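# Trier les affaires d'un proche décédé, pièce par pièce

Comptez plus de temps que prévu. J'ai vidé l'appartement de ma tante, Tineke Peeters, en pensant y passer un week-end, et la cuisine seule m'a pris deux jours.
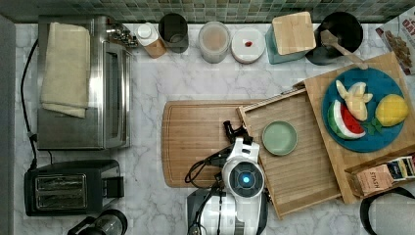
La méthode qui suit vaut pour un logement de taille moyenne, quand la succession est en cours et que les héritiers s'entendent à peu près. En cas de désaccord, ne sortez rien avant d'avoir parlé au notaire.

## Avant de commencer

Réunissez d'abord les papiers : livret de famille, contrats d'assurance, relevés bancaires, factures récentes, bail ou titre de propriété. Ils sont rarement tous au même endroit. Chez ma tante, une partie se trouvait dans une boîte à chaussures, le reste entre les pages d'un atlas.

Prévoyez aussi :

- des cartons solides, tous du même format ;
- un marqueur et du ruban adhésif ;
- un cahier pour noter ce qui part et chez qui ;
- des sacs-poubelle opaques.

Photographiez chaque pièce avant d'y toucher. Ces vues servent à l'inventaire, et elles évitent des discussions au téléphone avec ceux qui habitent loin.

## Dans quel ordre procéder

Commencez par les pièces les moins chargées : salle de bains, entrée, cuisine. Jetez les médicaments à part et rapportez-les en pharmacie. Videz le réfrigérateur le premier jour.

Passez ensuite au linge et aux vêtements. Fouillez toutes les poches. J'y ai retrouvé 42 euros, une clé de cave et la carte de visite d'un certain Sixten Hellström, dont personne dans la famille n'avait entendu parler.

Gardez pour la fin le bureau, les photos et les lettres. On lit, on s'arrête, et l'après-midi est passé.

## Les objets qu'on n'arrive pas à classer

Mettez-les dans un carton marqué « plus tard », fermez-le et écrivez la date dessus. Un seul carton par personne, sinon tout y finit. J'ai rouvert le mien en mai, huit mois après. J'ai gardé deux choses : un dé à coudre et un carnet de recettes dont la moitié est illisible.

Ma cousine Beca Jenkins a fait autrement : elle a recopié dans un fichier l'histoire de chaque objet avant de le donner. C'est long. Elle le relit souvent.

## Répartir entre héritiers

Faites circuler la liste avec les photos et laissez deux semaines pour répondre. Chacun indique ce qu'il souhaite par ordre de préférence. Si deux personnes veulent la même chose, tirez au sort en présence des deux, ou par téléphone.

Pour un bijou ou un meuble qui pourrait dépasser 1 000 euros, demandez une estimation écrite et transmettez-la au notaire.

## Donner, vendre, jeter

Appelez les associations avant de charger la voiture : beaucoup refusent la literie et les gros meubles. Les livres partent mal. Pour la vaisselle, proposez d'abord aux voisins.

Conservez les relevés bancaires et les avis d'imposition dans une chemise à part. Le reste du papier peut attendre la clôture de la succession.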